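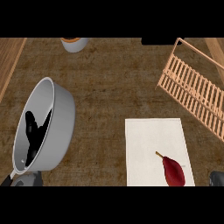
An afternoon at the Ulero open day

Home | Posts | Robots | Travel | About me

Last updated: March

I wanted to visit Ulero for a long time, and this spring they finally opened their doors in Rindale to people like me, who only read about robots and never stand near one. The doors opened at 2 and I was there early, with my notebook.

First we had a short talk by Tanko Nnaji, who works on the kitchen tasks. He showed everything in simulation on a big screen. The robot has two arms, and the kitchen is only a counter with a saucepan, a wooden dish rack and a towel with a red pear on it. I was a little disappointed before he started, because I had hoped for real metal. After five minutes I forgot about it.

He explained that they change small things between the runs, for example the place of the pan, and then the arms must try again. Somebody asked why a pan is difficult. His answer was that the handle is long, so a small mistake of the gripper at one end becomes a big one at the other. I had never thought about this while washing my own pans!
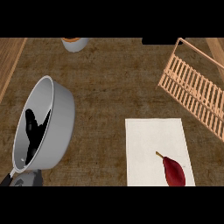

The gripper beside the pan handle, in the simulated kitchen.

After the talk we could ask questions for as long as we liked. I asked 3, and one of them was quite silly (can it make soup?). He was patient with me. The answer is no.

The coffee was good, the chairs less so. If you go next year, take the bus to Tuominen Street and walk from there, as the parking is very small. I will write separately about the second room, where they talked about grippers and I filled four pages of notes.

Contact | Back to top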